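Home Archive Water & Drains Floors About Contact

This site uses cookies to remember your preferences and count visits. Accept Settings

Cleaning the small bathroom: order of work, dwell times, and a bumper problem

31/10/2020 Posted by the author in Water & Drains

I rewrote my procedure for the small bathroom this month. The old one lived on a card inside the linen cupboard and had been amended so many times that the steps no longer ran in sequence. Step 6 said to rinse the bowl and step 4 said to scrub it. What follows is the version I now use, with the parts that changed and the measurements where I took them.

The room has a toilet, a wall-mounted sink, a handheld spray on a metal hose, a checked curtain behind the toilet, and large glossy white floor tiles with gray grout. The tap water measures hard on the test strips I buy, and it leaves scale wherever a drop is allowed to dry. Most of the work in this room is scale work. The rest is dust and hair.

Sequence

The old card began with the toilet. The new one begins with clearing the floor and putting product in the bowl, and then leaves the toilet alone until the sink is finished.

1. Take everything off the floor that doesn't live there. Mat, scale, waste bin, laundry.
2. Dry vacuum. Corners first, then behind the toilet, then outward to the door.
3. Lid and seat up. Product under the rim. Start the timer.
4. Sink: faucet, basin, outside, underside.
5. Bowl: brush, flush, brush again.
6. Seat, hinges, outside of the toilet, base.
7. Spray nozzle and hose.
8. Floor.

Dry vacuuming has to come before any liquid. I skipped it for years and spent the end of every session picking wet hair out of a cloth. On glossy tile, wet hair doesn't lift, it relocates. A vacuum with the hard floor head takes two minutes in a room this size.

The order of 4 and 5 is set by the dwell time. The bowl cleaner needs to sit, and the sink takes nearly 10 minutes to do properly, so the two jobs overlap.

Products

I use three liquids and I keep them apart.

The bowl cleaner is Sustgate, an acid gel. It clings well enough under the rim that I can put it on and walk away. One pass around the rim is plenty. The label suggests two. I ran two for a couple of months and saw no difference at the waterline, which is the only place in this bowl where scale comes back quickly.

The general cleaner is Vusinon concentrate, diluted at 35 milliliters per liter. I had been mixing it by eye and getting a film on the floor. When I measured what my eye was pouring, it came out at 84 milliliters, so the film was no mystery. At the correct dilution the tiles dry clear with no second rinse. I mix 1,000 milliliters at a time. That covers the sink, the outside of the toilet and the floor with a little left for the door handle and the light switch.

The third is plain white vinegar, for the spray nozzle only. It goes in a cup and the nozzle face goes in the cup. It never goes anywhere near the grout, and I don't put it in the bowl with anything else. No bleach comes into this room at all on a day when the acid gel is in use. I would sooner have a slightly dingy rim than a lungful of chlorine.

Cloths

Two colors. One color touches the sink and nothing else. The other touches the toilet and nothing else. I wash them in separate loads at the hottest setting the fabric will take, without softener. Softener coats microfiber and after a few washes it pushes water around without picking it up.

I fold each cloth in quarters, which gives eight usable faces. The toilet takes more faces than the sink. I go from clean to dirty: tank area and top of the lid, underside of the lid, top of the seat, underside of the seat, rim, outside of the bowl, base. When the last face has been used on the base, the cloth goes straight in the wash bag. It does not get rinsed and used again, however clean it looks.

For the floor I use a flat mop with a removable pad, damp, wrung until it doesn't drip when held up. Glossy tile shows every streak under the ceiling light. The streaks come from too much water more often than from too much product, although I was guilty of both. I work in overlapping passes toward the door and let it dry with the door open. Grout lines get a narrow nylon brush every third session. More often than that and the brush starts to open the surface.

The seat bumpers

The underside of the toilet seat has small white bumpers that hold it off the rim. In January one of them came loose, and I glued it back with a general purpose adhesive. That was a mistake. The adhesive softened under the cleaner and the bumper slid sideways every time someone sat down.

Replacement bumpers turned out to be cheap, but finding the right ones took longer than the repair. The seat is a Michailidis, and their listing gives the overall height of the bumper and not the diameter of the peg. I ordered one set too wide. The second set fit. They press in dry, no adhesive, and haven't moved in all the months after that.

A mark had built up around each old bumper where cleaner collected and dried. I now run a cotton swab around each one at step 6. It adds a minute. The same swab does the hinge posts, which gather a gray paste of dust and moisture that a cloth will not reach.

The hose and nozzle

A metal hose dries with spots unless it is wiped. I wipe it end to end with a dry cloth after the vinegar soak. The nozzle gets its face rubbed with a thumb under running water to clear the holes. If a jet goes off at an angle, there is a grain of scale in that hole, and a wooden toothpick clears it. Metal pins enlarge the hole – I have one old nozzle in the garage that proves this.

I also check the connection at the wall for a drip by wrapping it in a dry square of toilet paper and leaving it there while I do the floor. Any wet spot on the paper means the washer is due. The last washer was from a Zirnov assortment box, and the box will outlast the house.

The curtain

A curtain in a bathroom is a dust filter. It comes down four times a year for a wash and gets the vacuum's upholstery head in between. I do the lower hem every session because that is where the lint gathers. I pull the hem clear of the floor before mopping. Wet fabric against a damp floor picks up a tide line, and the tide line needs a full wash to get out.

Things I have dropped from the card

Tank tablets. They colored the water and did nothing measurable for the scale.

Drying the sink basin with paper towels. The cloth does it better and a roll of paper towels was disappearing every couple of weeks.

Wax on the tiles. It made the floor slippery and had to be stripped off by hand, on my knees, over most of a weekend.

Pumice. It does remove old scale. It also leaves fine scratches in the glaze if used dry or at the wrong angle, and scratched glaze holds scale harder than smooth glaze. I keep one stone for garden pots.

Timing

I timed the full procedure over four sessions. The total was 142 minutes, and the spread between the shortest and longest was small. The longest was the one with the grout brush in it. Under the old card I never timed it, so I can't claim an improvement in speed. What I can say is that I no longer go back into the room for something I forgot, and the floor is dry before I need to use it again.

The new card is typed, one side only, and laminated. It went up inside the cupboard door this morning. 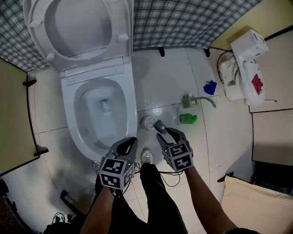
My sister runs the same order but insists on doing the floor in two passes, once damp and once with a dry pad, and says that with hard water the second pass matters more than the dilution. She also wanted to know whether 35 milliliters holds up with cold water, as she has always mixed hers warm.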